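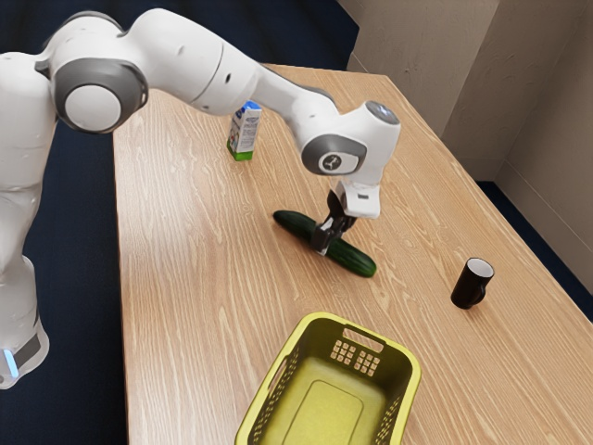 Simulated arm at the cucumber, with the basket still empty.

From: Nhyira Essien
To: susta-list
Date: Sep 10, 2023
Subject: Re: Open day at Wemusmont, who went?

Tetteh Akolgo wrote:
> I couldn't get away for the open day. Did they run the table demo
> in simulation or on the real arm? And is the visit worth it for
> people who don't write code?

Hi Tetteh,

Both! The simulated table was up on the big screen first, and then we all moved next door for the real arm. I loved the first half more than I expected to. Mansa Quartey ran it and took requests, so of course someone shouted for the cucumber (long, dark green, lying at a slant between the milk carton and the basket). She paused with the gripper straddling its middle and talked us through how the fingers line up with something that isn't square to the arm. Great question from the back about why it didn't go for an end, and that kept us busy for a good while.

They have 128 table layouts so far and plan to add more by May. Selorm asked if we could send in our own and Mansa said yes, please do.

As for no code, go! My brother came along and had more questions than I did.

Kobina has the sign-up sheet for the next visit, 3 places left when I looked.

Nhyira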